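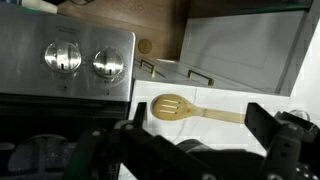

4.2 Where utensils rest between uses

The usual account of the home range treats it as a set of heat sources with controls attached. Storage is assigned to drawers, racks and crocks, and anything lying on the cooktop is coded as "in use" or "left out." We adopted this scheme in our pilot and came to distrust it. It assumes that a thing has one proper place and that its presence elsewhere is a lapse. Very little in our material supports either assumption.

The study covered 16 households in Steretlow and Gasby, each visited on several occasions, and gave us 681 coded placements of hand utensils. A placement was coded each time a spoon, spatula, ladle or similar tool lay or stood on a surface without a hand on it. Of these, 49 could not be assigned to any category that both coders would accept. We kept them in the totals. Earlier work in this area tends to drop such cases without saying how many there were, and we suspect that some of the tidy patterns reported there owe a good deal to the dropping.

The first difficulty is the flat surface. Saraç's model predicts that a griddle or similar plate, once set over the burners, is "closed" to other objects until cooking ends. The prediction is appealing and hard to square with what people do. A griddle that spans the middle burners is also the largest level area on the range, and on open grates it may be the only spot where a long-handled tool will lie flat without tipping between the bars. Figure 7 gives a plain case.

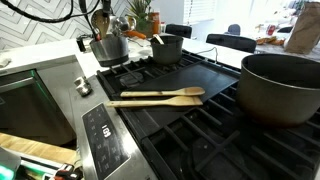
Figure 7. Two wooden spatulas side by side on a griddle plate laid over the grates. A utensil handle leans out of the saucepan behind.

The two wooden spatulas lie close together with their heads pointing the same way, and it is tempting to read care into this. One could say that the cook has set them out ready, or that they have been put down after use and await washing. We do not think either reading can be defended from placement alone. Recep Keskin, who coded this household, first entered the pair as "staged" and Xiuying Xue entered it as "parked." Neither could point to anything in the arrangement that would settle the matter, and after some argument the case went in with the unassigned ones. The third utensil is easier, but only in a narrow sense. It stands in a vessel, so it meets the definition of "in-pan," and it would meet that definition whether the pan held food or nothing at all.

The second difficulty is the overhanging handle. The lower of the two spatulas extends past the front edge of the griddle toward the control strip. Fallel scoring would count this as a reach feature, meaning that the handle has been put where the hand can find it. Perhaps so. But the tool is long and the plate is not very deep, and the griddle itself sits slightly askew on the grates. A handle has to end somewhere. Before treating overhang as evidence of intent, one would want to know how often a tool of that length could be laid on such a plate without overhanging. We have not found a published study that reports this, and our own notes from the June visits are too thin to supply it.

A third point concerns the controls. Several households told us they kept the area near the knobs clear "for safety." In interviews this was among the most confident statements people made, and it matched the coded placements poorly. We are wary of making much of the mismatch. People may mean something quite loose by "near," and our coding sheet drew a line around the control area that no cook was ever asked to respect. It seems more useful to say that the stated rule and the coded zone are different things, and that the second cannot be used to test the first.

What remains is modest. Cooktops in these homes held utensils for long stretches, and the categories available to us sorted the clear cases well and the rest badly. Whether "staged" and "parked" name two habits or a single habit seen at two moments is a question that placement data of this sort cannot answer. Section 4.3 turns to spoon rests, which fifteen of the households owned and used far less than the literature would lead one to expect.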